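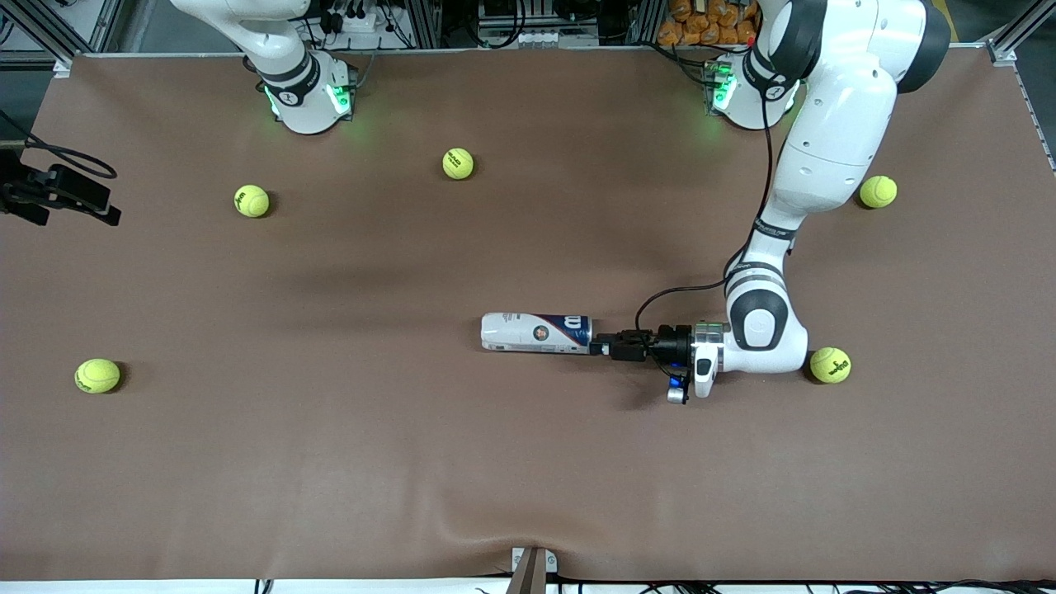
Tennis balls and a white Wilson can on a brown-covered table.

IRNNESS, January – Quintela will collect tennis balls for school courts in Irnness and Prelmont through the end of the month. Players can bring balls in any condition, with or without the can, to the Cladel sports hall from 4 p.m. Last winter's drive brought in 1,358 balls. This year 20 schools have signed up, and each will get 25 balls and a can to keep them in.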